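Plandotine Bench Practice Guide for Small Two-Arm Cells, reviewed
Posted 11/09/2021

Wusolex sells this guide as a spiral-bound book with a set of checklists to hang by the bench. It covers small table-mounted arms used for handling light goods. I have worked from it since the spring, mostly on chocolates and candy, and this is what I think of it.

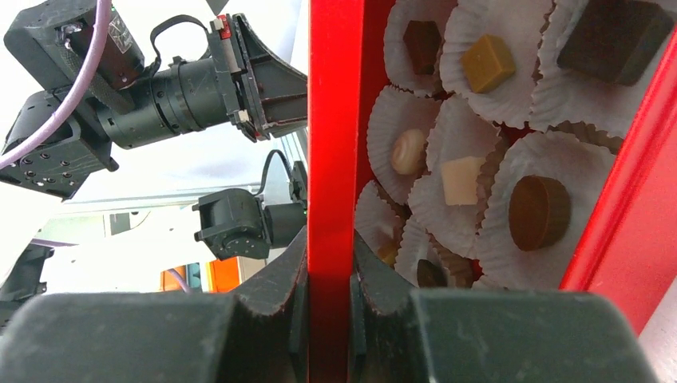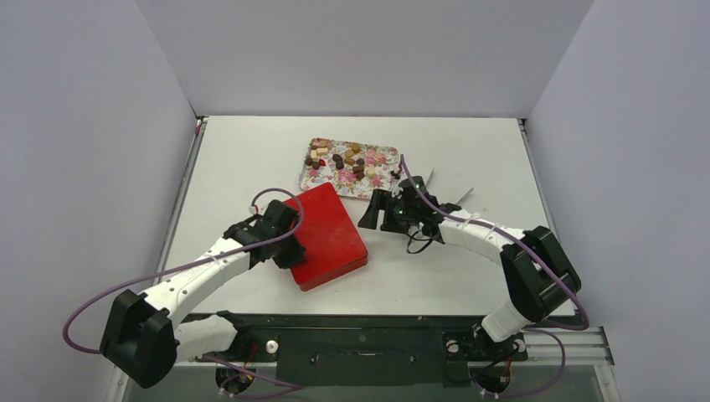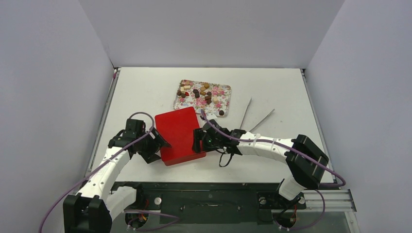 Two-arm handling with chocolates. First picture: wrist view, one wall of the box between the fingertips.

The book has 4 parts: the cell, the cables, the grip, and the log. The part on the cell is short. Walls on three sides, plain and pale, and nothing on the table that the job doesn't call for. Most shops can meet that in an afternoon.

The cable part is the best thing in it. It asks you to run each arm slowly through its full reach, with the power limit down, and watch every loop. You mark where a cable comes near a joint and move the tie. We had skipped this at Dendmont for years and paid for it in connectors.

The grip part is where I disagree. The rule says to close on a rigid edge, never on the goods, and that is fine. But it gives one closing speed for everything. A thin box wall needs slower than that, and a tray can take faster. Hartmut Kröger, who runs the second cell here, wrote his own table and taped it over the page.

Food gets a page and a half. It says to keep test candy apart from anything that will be eaten and to wipe the fingertips between runs. It should say more about grease and about what to do with a piece that lands off the tray. The older Lenz handbook was better on this, though it is out of print.

The log sheets have room for 200 runs. Ours were full by November. You can copy them, but the columns are narrow and the copies come out gray.

The binding lies flat and the print is big enough to read from a stool. The index is poor. "Pinch point" is listed under H, for hazards.

I would buy it again for the cable checks. If you already have your own, borrow a copy first.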